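12 August 2019

I have been meaning all summer to write down how we settled the house rules for the arm, and tonight the tea is hot and the house is quiet, so I will. Back in June, Lok-yiu Shih and I had 12 of them on a sheet, which was far too many for anyone to carry in their head (mine included!), and dear Afiq Entili crossed them out one by one over lunch until we were left with 5. I grumbled, but I do like the short list better. 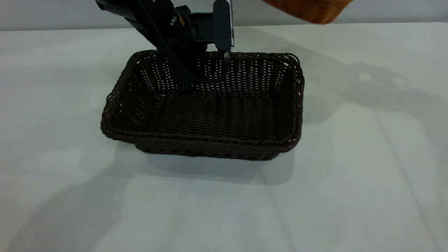
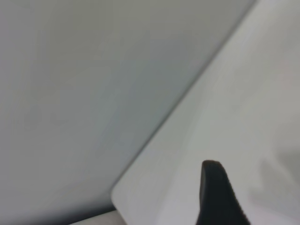 Arkmont Handling Group, Bench Practice Notes

The rule I fought hardest for is the one about cables: run a hand along the whole length before power goes on, and write your initials in the log. Tsung-han Huang wanted to add that 2 people must sign for every change of fingers, and we went round and round on that until I gave in, mostly because he asked so nicely. Hands stay off the table while the arm is live, of course, and that one was never argued.

Tomorrow I must type it all up fresh for Kam-wah, and remember to buy more tape.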